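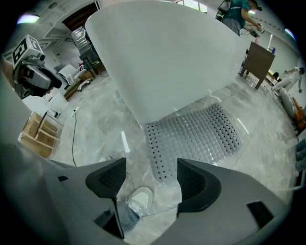
About Gidey Bath & Tile

Small firm, two rooms and a yard behind. We sell and fit bathrooms. Tubs, basins, floor tile, shower trays, taps, all the bits that go behind the wall. Been at it since Bernd Seidel rented the front half of the old feed store on Brargate and put three basins in the window. One sold the first week. The other two he still has at home.

Now it's the whole building.

Who we are

Bernd Seidel - started it. Plumber by trade. Mostly does site visits now, and quotes. If you get a quote with a coffee ring on it thats from Bernd.

Tsegereda Lemma - runs the showroom. Knows where every sample is, including the ones we dropped from the range. Ask her about grout colors. Bring a piece of your tile if you can, even a broken one.

Yulan Guo - layout and drawings. Takes your measurements (or comes and takes them properly) and works out what fits. Will tell you if the door is going to hit the tub.

Getachew Tesfamariam - head fitter. Two crews under him. Floors are his thing, he came to us from a stone yard and it shows.

Chaltu Araya - orders, deliveries, phone. First person you'll talk to, most likely.

What we do

Full bathrooms, start to finish. Strip out, pipe moves, subfloor, waterproofing, tile, fixtures, paint if you want it. We don't do the electrics ourselves but we book the electrician and he works to our schedule, so you're not making ten phone calls.

Part jobs too. Just a tub swap. Just the floor. Just a leaky shower tray that somebody else put in. No job is too small but small ones do sometimes wait for a gap between big ones, Chaltu will be straight with you on dates.

Supply only, if you've got your own fitter. Pick up from the yard side, not the showroom door, the step is no good for pallets.

Freestanding tubs

We get asked about these more than anything so a few things up front.

Weight. Tub plus water plus you. In older houses upstairs we look at the joists first, every time. Sometimes they need doubling up and that goes on the quote as its own line.

Space. You want room to get a mop behind it. Yulan won't draw one tighter than she could clean herself.

Drain. Has to come up through the floor in the right spot, so choose the tub before the floor goes down. Please. We have lifted brand new tile over this.

Faucet. Wall, floor or on the rim. Floor ones look great and cost the most to fit.

Come sit in a few before you decide. Shoes off, that's the only rule.

Floors

Polished or matte, people go back and forth on this. Polished looks wonderful and shows every footprint. If there are kids or older folks in the house Getachew will push you toward matte, or a good rubber mat if your heart's set on the shine. Take a sample home, wet it, stand on it. Samples are free up to 2, after that we ask for a small deposit wich you get back.

How we got bigger

Slowly. The Kundilmont apartments were the big one, 100 bathrooms on a deadline, and we learned a lot about stacking deliveries. Took on the second crew for that and kept them. Then the back yard came up for rent and we finally had somewhere to put the tile that wasn't the hallway.

We now keep 600 tiles of each of our main floor lines on site, so a cracked one midway through the job doesn't mean a wait. Anything else comes in through Futari, our own ordering list, which is a spreadsheet with a name. Tsegereda named it. It works.

Prices

On the tags. Fitting is quoted after a visit. The visit is $300 for full drawings and comes off the bill if you go ahead. A quick look and a chat costs nothing.

We take a deposit when materials are ordered, a middle payment when the tile is down, and the rest when you've run every tap and you're happy.

If something goes wrong

Call. Fitting is covered for five years, parts by whoever made them, and we'll handle the claim for you. Leaks get seen first, ahead of whatever else is on. After hours the phone goes to Bernd.

Finding us

Brargate, north end, green door. Parking in the yard, watch the gate, it swings. Open from 8 in the morning, we close at 5 and a bit later if somebody's mid decision. Shut for two weeks in June for stock take and everyone's vacations, fitting crews off as well, so book around that.

Drawings and measurements can be sent ahead to Yulan. Photos of the old bathroom help, mess and all.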